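I got to Calado with the wrong shoes and a notebook full of questions about sourdough, and I ended up asking almost none of them. Valter Lobo had other plans. He wanted to talk about rye, and once Valter starts on rye you put your pen to the paper and hang on!

He bakes in what used to be a hardware store on the main street (the old key rack is still there, he hangs his aprons on it). The bakery is called Bisumeck, which was his grandmother's word for the heel of the loaf, the part the kids fought over. "I wanted a name that nobody could spell," he told me, pulling out a stool for me with his foot. "Now I get mail for every possible version of it."

So, rye. Valter grew up eating it, left home, forgot about it, and spent years making fluffy white rolls for a hotel. "I was good at rolls," he said. "I could make 900 in a night and never think about bread once." Then an old neighbor mailed him a jar of starter wrapped in a sock. It leaked. He scraped what he could off the sock, fed it, and that's the same starter he uses today. I asked if I could see it and he said sure, but first I had to taste something.

The something was a slice of his two-day loaf, cut thin, with butter and a bit too much salt on top. I've had plenty of dark bread in my life and most of it tasted like homework. His was sour at the front and almost sweet after, and chewy enough that I had to stop talking for a minute, so he got to tell me about flour without me butting in.

He buys from a small mill over in Dirnotano. The rye comes in coarse and a little different every time, and he likes that. "If the flour is thirsty, I give it more water. If it's not, I don't. People want me to write down a number and I can't give them one." I pushed him on this, because I am one of those people who want a number. He laughed and said to start with equal weights of flour and water and then look at the thing. It should feel like wet cement. If it feels like dough, add water.
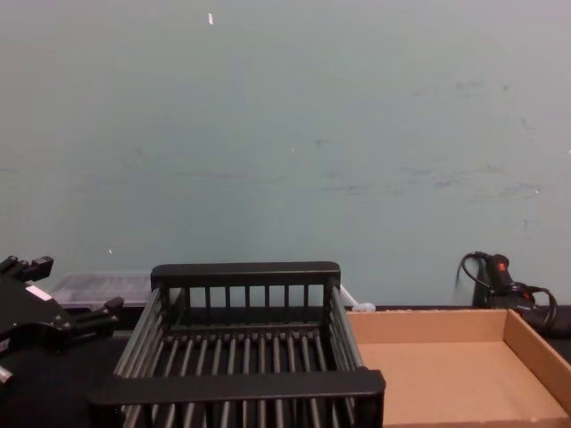 Sofia Tavares disagreed with him about that, loudly, from the back room. She thinks beginners need the scale and the written recipe for at least the first 26 loaves, and she'd like Valter to stop telling folks to go by feel when it took him half his life to get any. Wet cement, she added, means nothing to a person who has never poured a driveway.

"She's right," Valter said, not very quietly. "Don't print that."

The two of them run the Saturday-style market table together over in Visness (it moves around the calendar, so check before you drive out), and they've been having this same argument for years. Sofia does the seeded loaves and the books. She also came up with the half loaf, which Valter hated. He thought a cut loaf looked sad. Last October they sold 1,000 of them, and he has been pretty quiet on the subject since.

I asked him what most home bakers get wrong. "They cut it warm," he said right away. "I understand! The kitchen smells good, you've waited all day. But rye is still setting in there. Wrap it in a towel and go to bed." He leaves his until the next day, and the big ones even longer.

And the starter? He did finally bring it out, in a plain jar with a plate on top. I'd expected some kind of ceremony. He gave it a stir with the handle of a spoon, sniffed it, and handed it to me to sniff too. Green apples, a little bit of paint. He sent me home with a spoonful in a jam jar and told me to feed it before supper, and I forgot until almost midnight.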